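4. Avaliação do kit em ambiente doméstico

O kit avaliado nesta seção é o par de garras manuais GenRobot.AI, usado na coleta de demonstrações de limpeza de mesa. Comparação com o kit Galanis na seção 5.

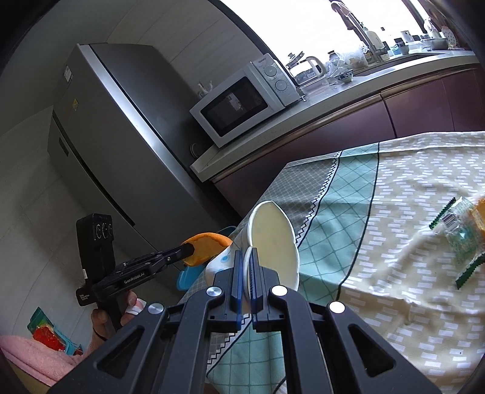 4.1 Configuração e tarefa

Figura 1. Recolha de resíduos após a refeição: uma garra segura a tigela de papel pela borda, a outra leva um pedaço de casca de laranja. Cozinha residencial, sem preparação da bancada.

Tarefa simples de enunciar: juntar restos e descartáveis que ficaram na mesa, deixar a louça reutilizável no lugar. Duas mãos, uma garra em cada. O operador recebe apenas uma instrução verbal curta, sem roteiro de movimentos. Cozinhas cedidas por moradores de Clekville, todas em uso normal. Toalha de mesa mantida quando havia; pedimos explicitamente para não trocar por superfície lisa.

Foram gravados 671 episódios, em 12 residências, durante o mês de maio. Descartados 111 (perda de rastreamento ou episódio interrompido pelo operador). Os restantes entraram na análise sem outro filtro. Sincronização e segmentação feitas no Eltis, configuração padrão.

4.2 Preensão

Objetos finos e leves foram o caso mais interessante. Tigela de papel: pega pela borda, os dois dedos fechando sobre a parede. Funciona bem com pouca força, mas o operador novato aperta demais e a borda amassa. Na Figura 1 a tigela está inclinada, de pé sobre a borda, com as almofadas azuis dos dedos em contato com o papel; é a estratégia que a maioria adotou depois de alguns episódios. Pegar pela base quase nunca deu certo.

Casca de laranja: irregular, escorrega se a pega for muito na ponta. Os operadores aprenderam a buscar o meio da peça. Embalagens plásticas vazias ou semi-vazias deram mais trabalho, o filme dobra e a garra fecha no ar. Quatro operadores relataram que preferiam empurrar a embalagem até a beira da mesa antes de pegar, o que nao estava previsto na anotação e obrigou a criar um rótulo a mais.

4.3 Ergonomia e limitações

Fadiga no punho nas sessões longas, sobretudo na mão não dominante. O corpo da garra é volumoso para mesas com muita louça miúda; esbarrões em tigelas pequenas foram anotados como evento à parte e não como falha. Luz de janela direta também atrapalha, com trechos superexpostos em que o objeto perde contorno. Ajuste manual de exposição resolveu em parte.

Instalação rápida, documentação fraca. O suporte técnico, contratado via Numilon, respondeu no mesmo dia nas duas vezes em que foi acionado. Troca das almofadas dos dedos não foi testada e o desgaste delas fica fora desta avalição.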